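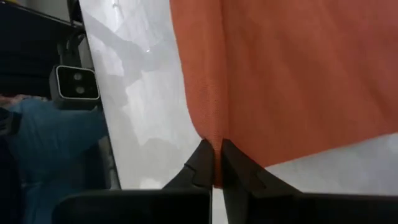 What is changing at Gilbridge Linen Exchange in March?

Pickup hours, mostly, plus a new napkin and tablecloth line called Pruvost, and a flat price per bundle for small restaurants and event halls.

FOR IMMEDIATE RELEASE

Gilbridge Linen Exchange opens second counter in Jevbridge, adds colored table linen

JEVBRIDGE – Gilbridge Linen Exchange, the rental and laundering service for restaurants, church halls and caterers, will open a second counter on the Jevbridge side of the river in March. Former shoe warehouse, Liken Street entrance. Parking in back, loading door on the left.

The counter opens at 6 a.m. and closes at 2 p.m. Early hours were the number one request from lunch places, who have been driving across the bridge before prep and sitting in traffic both ways. The original Gilbridge counter keeps its afternoon hours, so accounts can drop off at one and pick up at the other. Same ticket works at both.

Gilbridge Linen currently serves 236 accounts. Most are small. A typical order is a few bundles of napkins, a stack of side towels, aprons, and table covers when there is a wedding or a funeral lunch. Last year the company turned away a good number of new accounts for lack of washing capacity. The Jevbridge building adds nine washers and a long pressing room, and the waiting list is being called now, in the order people signed up.

Color at last

Until now everything was white or ivory. The Pruvost line adds seven more colors, including rust, brick, olive and a dark blue, in napkins and square and round table covers. Colored pieces are washed apart from the whites and are pulled from circulation when they fade to far from the rest of the set. Customers who want a matched set for an event should say so when they order, and give us 20 days if they can. Less notice is fine for whites.

Pruvost pieces can be mixed into any regular order. No minimum. Swatch cards are at both counters and can be mailed.
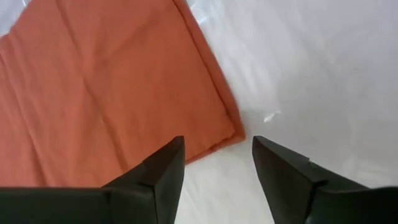
Pricing

Small accounts move to one flat price per bundle, whatever is in it. No more separate line for stains, no fuel charge. Missing pieces are still billed at replacement cost, but only after two full cycles, as a lot of them come back in the next bag anyway. Larger accounts stay on there current contracts through the end of the term and will get a letter.

Tears and burns – please tie a knot in the corner of the damaged piece so it gets caught at sorting. Candle wax, leave it alone, don't scrape.

Repairs and retired linen

Pieces that can't go back on a table are cut down for shop rags and sold by the bag at the Gilbridge counter. The company retired 2067 pieces last year. Schools and animal shelters can ask for a bag free of charge, while they last. Bring your own sack.

Opening morning

Coffee and rolls at the Liken Street entrance from 6 a.m. until they run out. Anyone opening a new account that morning gets the first bundle free, whites or Pruvost. Tours of the pressing room on the hour, closed shoes only please.

About Gilbridge Linen Exchange

Locally owned. Rents, washes, presses and mends table and kitchen linen for food businesses and halls in Gilbridge, Jevbridge and the towns between. Pickup at the counter or delivery on the regular route.

Press and account questions: ask for the front office at either counter, mornings are best.

###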